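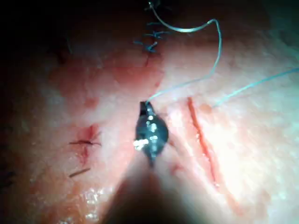 Blue thread at the cut, close view.

Suture practice > Technique > Long tail, short tail, and why my knots slip

kreinholz
Sunday, January 13, 2019
Hello all. I am Kai Reinholz, I write here seldom but I read often. English is my third language, so please excuse if a sentence comes out strange.

My question is about the length of the thread. In our group at Bresomley we learn to close a straight cut with interrupted stitches, and each of us has another opinion how long the thread should be when you begin. I was taught to take it long and to make many stitches from it. But with a long thread I get loops that lie everywhere on the tissue, and I spend more time looking for the end than tying. When I shorten it, I have not enough for the last knot.

My second problem is that the first throw opens again before I place the second one. I use a braided thread from Skutis. How do you do it?

needle_and_tea
Welcome, Kai. For one stitch with an instrument tie I cut the thread to the length of my hand and I am done. A long thread belongs to a running stitch. You lose some material this way, but you save your nerves.

For the slipping: make the first throw double. Two wraps, then lay it flat, then one wrap in the other direction. If you wrap two times in the same direction you get a granny knot, and a granny knot slides.

bresom_lena
I do not agree about cutting for each stitch. In the course with the Cendik pads we did 34 stitches in one afternoon, and if I had changed the thread every time I would be sitting there still. Learn to control the loop instead. Pull the thread through until only a short tail stands out, and park the long part on the far side, away from the cut. Then it can fall in as many curves as it likes.

kreinholz
Thank you both. The parking I never did in a conscious way, I let it fall where it wanted. I will also look at how I hold the needle, because I believe I take it too close to the tip. 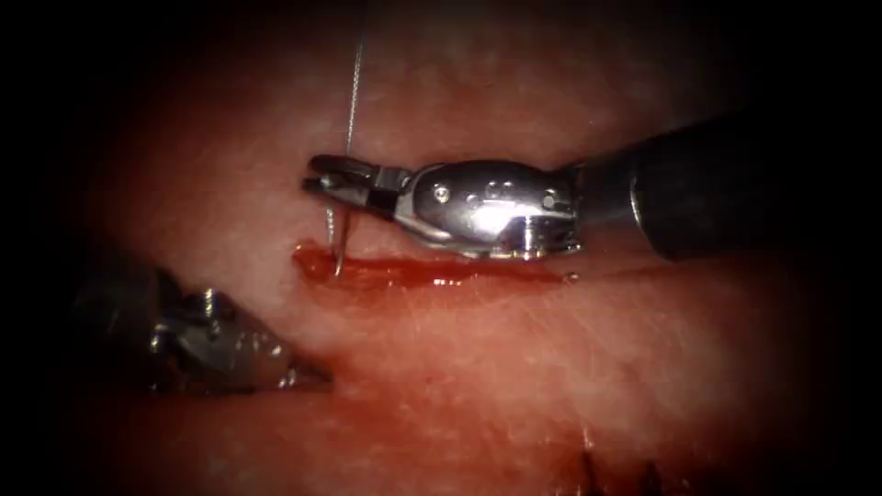
Curved needle in the driver, at the cut.

About the needle: my teacher says to grip it two thirds back from the point, and the book from Makowska says the middle. With the middle I have better feeling, but in firm tissue the needle turns in the jaws. Is it a question of taste?

oldcatgut
It depends on the tissue and on the needle. Middle for soft, a little further back when you need a bigger bite. What matters more is that you go in at a right angle to the surface and then turn the wrist, so that the needle follows its own curve. Most beginners push it straight -- and then they wonder why the hole is bigger than the needle.

Also, close the jaws fully before you drive. A half-closed driver is the usual reason for a turning needle.

needle_and_tea
Agree with oldcatgut about the wrist. I do not agree about the middle. I never hold it there, not even in soft tissue, and I have no trouble.

oldcatgut
Then you have good hands, or small needles. A beginner should start in the middle and move back later.

bresom_lena
Can we return to the tail? Kai, how short do you leave it? If it is too short, it slips out while you wrap, and you believe the knot is bad when in truth there was never a knot. Mine is 2 cm before the first throw.

kreinholz
Mine is much shorter, I was proud of it! So this is perhaps the whole problem. I will try it with your length and with the double throw.

One more thing that I do not understand. When I reach for the tail, I sometimes catch the long part by mistake, as both lie near to each other. Do you open the jaws wide or only a little? 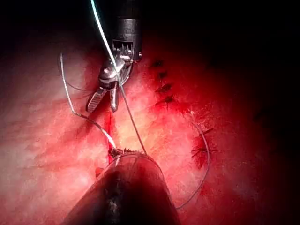 Open jaws with the thread running between them.

bresom_lena writes that she opens only as much as the thread needs, as wide jaws pick up everything that lies near, and that she looks for the tail before she wraps and not after. With the wraps already on the driver there is no time for searching, they fall off.

oldcatgut
I open wide and come from the side. With a small opening I miss the tail and have to try again, and each try pulls at the tissue. But the looking first is correct.

kreinholz
So I have now two answers to every question, which is more than I had this morning. I take the double throw, the longer tail and the parking. For the needle I stay with the middle for now, sorry needle_and_tea. I have still most of a spool here, it was 200 m when I bought it, so there is enough for both methods.

needle_and_tea
No offense taken. Write again when you have tried it in firm tissue -- I would like to know if it still turns.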